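Residual Access 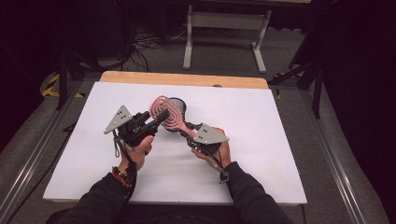
The Dalstead benefits office closed its records system in November, and the audit of it fell to me. The contract listed 1,142 user accounts. The system listed 1,142 user accounts. I noted the agreement and moved to the second control, which required that each account belong to a person on the payroll. The payroll had 586. Access reviews had been signed every quarter by the same unit, and the signature block was a stamp. I worked through the surplus at a bench in the Drerkthorpe annex, beside a white board with a hair brush held over it, pink coils on the face and black mesh on the head, and I kept my laptop on my knees. By evening I had sorted the surplus into contractors, duplicates and retirees. One account was left over.

Its name was VERES. It had no owner, no department and no expiration date. It had been created before the logging module was installed, so the creation event did not exist. It logged in at 0214 each night, opened 9 case files, read them and logged out. It changed nothing. The average session lasted 800 seconds.

I asked the help desk whether Veres was a service account. They said service accounts began with an underscore. I asked whether it was an employee. They said employees had badge numbers. They opened a ticket and assigned it to the account's manager, a field that was blank, and the ticket closed itself.

The files it read were all closed claims. Each claimant had died with a payment still pending. The retention schedule said such files were to be purged unless accessed within the previous year. I checked the purge log. In each run, the files on the account's list had been skipped as active.

The remediation software was called Staltisex. It would disable any account without an owner at midnight, and it asked for an auditor's confirmation. I read the standard again. An account must have a named individual responsible for its use. The standard did not say who could be named.

I typed my own badge number into the owner field and saved the record. The exception count went to zero. The report was accepted in draft with one comment, on margins.

At 0214 the account logged in and opened the first file. I had left the session monitor running. At the end of the list it opened a tenth record, mine, and read it for the usual time.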